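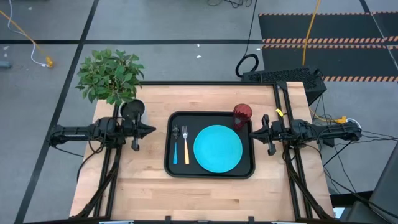

Lunch trays and plate waste at Judum Hall
Final report, Intro to Nutrition Research
Sreekumar Chacko and Rommel Ambrosio
1/15/24

1. What we wanted to know

Do people throw out less food when they get a smaller plate? Lots of articles say yes. Our dining hall says no, they just come back for seconds. We wanted our own numbers. Also needed a topic fast, first one (vending machines) was turned down.

2. Background

Short version. Plate waste = food served but not eaten. Usually weighed, sometimes estimated by eye. Weighing is slower but you don't argue about it afterwards. Older studies mostly use buffets. Judum is part buffet, part served – the hot line is served by staff, salad and bread you take yourself. So we can't compare directly with the buffet papers and we don't try to.

3. Method

Two lunch periods, same menu both times (pasta, green beans, roll). Large plates the first day, small plates the second. We stood by the tray return and asked people if we could weigh what was left. 60 trays on the large plate day and 60 on the small plate day. Kitchen scale, Vollton, borrowed from the lab. Zeroed with an empty plate before each batch.
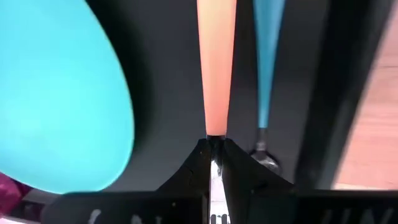 Napkins, peels and bones came off before weighing. Drinks not counted at all, we had no good way to pour them out without making a mess at the return. Soup would of been the same problem but there was no soup.

Rommel weighed, Sreekumar wrote down. We swapped after an hour and that was a mistake, see section 5.

4. Results

Total waste on the large plate day was 1083 grams. Small plate day was lower, but 3 trays from that day had to be dropped becuase the weights were written in the wrong column and we couldn't tell whose row was whose. So the totals aren't a fair comparison and we are only reporting the direction.

Green beans were the most wasted item both days. Rolls almost never left. Pasta in between – mostly sauce, which is annoying to scrape.

Seconds: we didn't track these properly. Dining hall was right that it matters. Some people told us they went back for more pasta on the small plate day, nobody mentioned it on the other day, but we didn't ask everyone the same way.

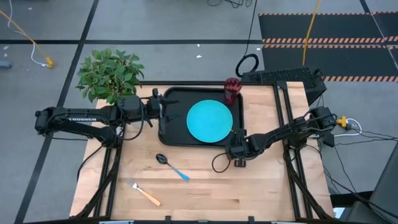
5. Problems

Swapping jobs halfway. Different handwriting, different idea of what counts as a peel.

Only two days. Weather was bad on the second one and the hall was quieter.

People who said no to being weighed might be the ones with the most left over. Can't check.

The scale only reads whole grams, fine for pasta, not great for crumbs.

6. If we did it again

More days, one person writing the whole time. Track seconds at the line with a tally sheet. Weigh the food going out too, so waste can be a percent of what was served. Maybe try the Nautiyal coding sheet from the class readings, we found it too late.

7. Thanks

Lestier Food Lab for the scale, the tray return crew for letting us stand in their way. Raw data sheet is in the shared folder, tab 2, ignore tab 1.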